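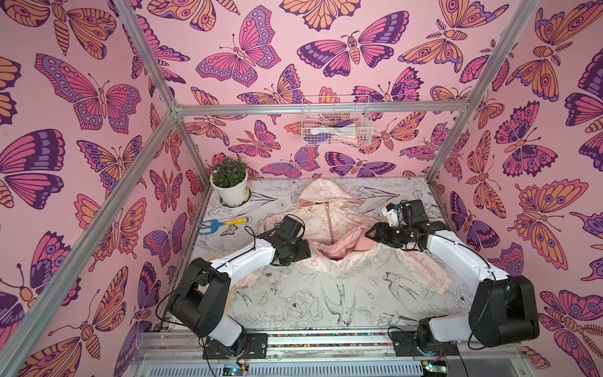
La veste rose à capuche, le tapis à fleurs et, au fond, les papillons.

Je me méfie des méthodes de pliage. J'en ai lu trois ou quatre, j'ai même payé pour l'une d'elles (un petit livret de 13 pages signé Tudor Dobre, que ma belle-sœur m'avait chaudement recommandé), et chaque fois le problème est le même : on vous montre des tee-shirts. Des tee-shirts, des torchons, parfois une chemise d'homme bien repassée. Jamais une veste d'enfant avec une capuche et une fermeture éclair.

Or chez nous, ce sont les vestes à capuche qui débordent. Le tiroir fait 120 centimètres de large, je l'ai acheté chez Bemetora en pensant régler la question pour dix ans, et il ne ferme plus depuis octobre. J'ai donc repris le livret de Dobre, chapitre « Capuches et cols », une demi-page, et j'ai essayé de le suivre à la lettre avec la veste rose.

Première consigne : « étendre le vêtement sur une surface dégagée et le lisser du plat de la main ». Soit. Dobre ne dit pas qu'une veste légère avec une fermeture au milieu ne reste jamais lisse. On tire une manche, l'autre remonte. On aplatit la capuche, le col gondole. Il prétend qu'il faut compter 20 secondes. Je veux bien le voir faire.

Il conseille aussi de travailler par terre, sur un fond uni, « pour mieux voir les bords ». Mon tapis est blanc avec des fleurs dessinées au trait noir et je n'ai aucune intention d'en changer pour plier du linge. Quant à la plante et au petit râteau à manche jaune, ils sont restés dans leur coin.
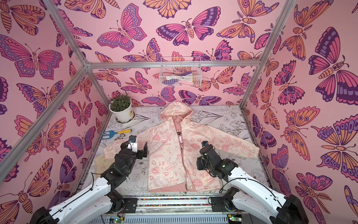 Faut-il fermer la fermeture éclair avant de plier ?
Mieux vaut la remonter aux trois quarts : entièrement fermée, elle raidit le devant et fait une bosse sous la capuche, et complètement ouverte, les deux pans glissent l'un sur l'autre.

C'est en tout cas ma conclusion après plusieurs essais, et elle contredit le livret, qui veut tout fermer, tout boutonner, tout nouer. J'ai suivi la consigne deux fois pour être honnête avec lui. Les deux fois, la capuche s'est relevée au moment de rabattre le bas.

Deuxième consigne : les manches. Dobre les croise dans le dos « comme des bras sages ». L'expression m'agace, mais passons. Sur un coton épais cela doit fonctionner. Sur un tissu aussi souple, la manche fait ce qu'elle veut et part en diagonale. J'ai fini par la replier sur elle-même une première fois, au coude, avant de la ramener vers le centre. C'est moins joli et ça tient mieux.

Il y a aussi la question de l'imprimé. Le livret recommande de laisser le motif vers l'extérieur pour reconnaître la pièce dans le tiroir. Sur cette veste, il y en a partout : des étoiles, des fleurs, un éclair, des cœurs, « It's Good to be Green » écrit dans deux sens différents. Je reconnais la veste par n'importe quel bout, merci.

Un mot d'ailleurs sur ces slogans. « LOVE RECYCLE », « EARTH DAY EVERYDAY »... J'ai toujours un doute devant un vêtement neuf qui me demande de recycler. Ma voisine, elle, trouve ça charmant et me dit que les enfants apprennent à lire dessus. Peut-être. Le mieux pour la planète serait sans doute de la porter jusqu'à ce qu'elle soit trop petite, puis de la donner, et pour ça il faut déjà pouvoir la retrouver dans le tiroir.

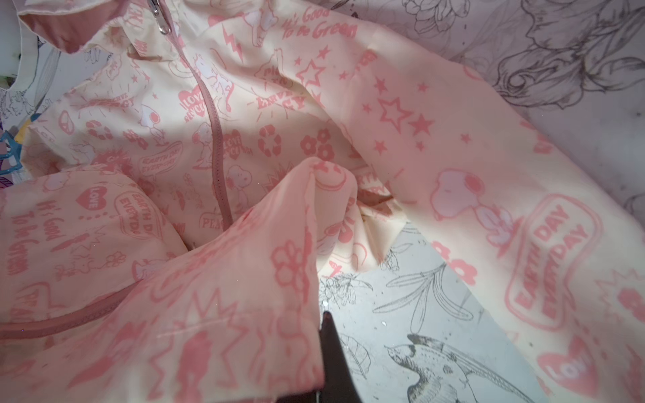 Rouler ou plier ?

Sur le forum Curnness, la discussion sur le roulage des vestes compte 257 messages et je crois les avoir presque tous lus, un soir, vers 23 heures, ce que je ne recommande pas. Les partisans du rouleau sont catégoriques. Les autres aussi. J'ai essayé le rouleau : la fermeture éclair empêche de serrer, et le boudin se défait dès qu'on prend celui d'à côté.

Je suis donc revenue au pliage en trois, capuche rabattue vers l'intérieur, manches cassées au coude. Est-ce que je gagne de la place ? Un peu. Assez pour fermer le tiroir, je n'en suis pas sûre, et je me donne jusqu'aux vacances pour le savoir. Dobre promet un tiers de volume en moins. Avec quelle veste a-t-il fait ses mesures, mystère.

Reste le panier en grillage blanc accroché au mur. J'y mets les petites choses molles qui ne méritent pas un pliage, et je soutiens que c'est le meilleur rangement de la maison.
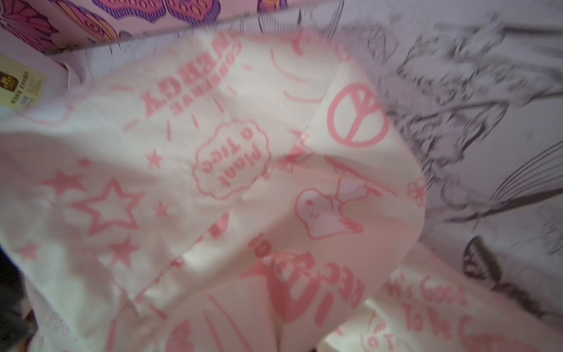 « Plant a Tree » et « CONSERVE ENERGY », à l'envers et dans les plis.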